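Maintenance and Recalibration of the Vestness Sorting Cell
Project report, second semester
Chidubem Effiong, Amanuel Adugna, Fatima Sani

3. Condition of the cell at handover

The Vestness cell consists of a four-axis arm, an infeed belt, a fixed overhead camera and a control cabinet running the Wike controller. It had logged 919 operating hours at handover. The previous group reported placement errors on the outer bins and one unexplained stop during homing. Both faults were still present when we started.

Placement error was measured at 21 target points with a dial indicator. The inner points were within tolerance. The outer points drifted in one direction only, and the drift grew with reach. This pointed to axis 2 and ruled out the camera calibration, which would have shifted all points alike.

3.1 Axis 2

The belt on axis 2 was slack. Its tension frequency was 117 Hz against a setpoint of 193 Hz. The tensioner bolt had backed out, and the lock washer was missing from the stack. We fitted a new washer, set the tension with the arm parked at zero, and ran the axis through its full travel before measuring again. The second reading was low – the belt had seated – so the adjustment was repeated once.

The zero offset had to be re-entered after the belt work. The procedure is in the printed documents, but the order of steps differs from the one shown on the Wike panel. We followed the paper version, since the panel text belongs to an older firmware.

3.2 Working from the documents

All settings were checked on paper before being entered at the cabinet. Changes were agreed at the desk by two people and typed in by the third.

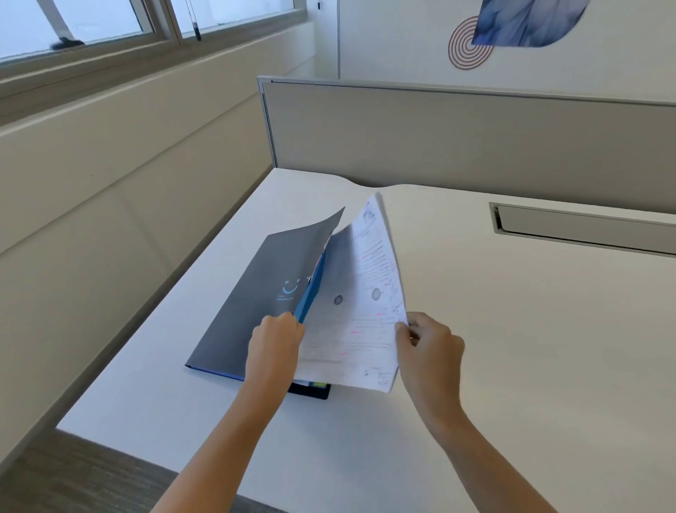
Kayode Dauda objected at the midterm review that paper notes go out of date the moment the next group changes an offset, and asked for the values to be stored on the controller as well. We accepted this. The offsets are now saved as a named parameter set, with a printout taped inside the cabinet door.

3.3 Homing stop

The homing stop was traced to the axis 3 proximity sensor. Its cable ran through the same clamp as the motor lead, and the shield was open at the cabinet end. The cable was rerouted and the shield grounded. The stop did not recur in the remaining test runs.

3.4 Open points

The gripper pads are worn on one side and should be replaced before the next course. The spare set from Emirix has the wrong hole spacing. Grease interval for axis 1 is not stated anywhere we could find – Asabe Onyeka has the request to the supplier.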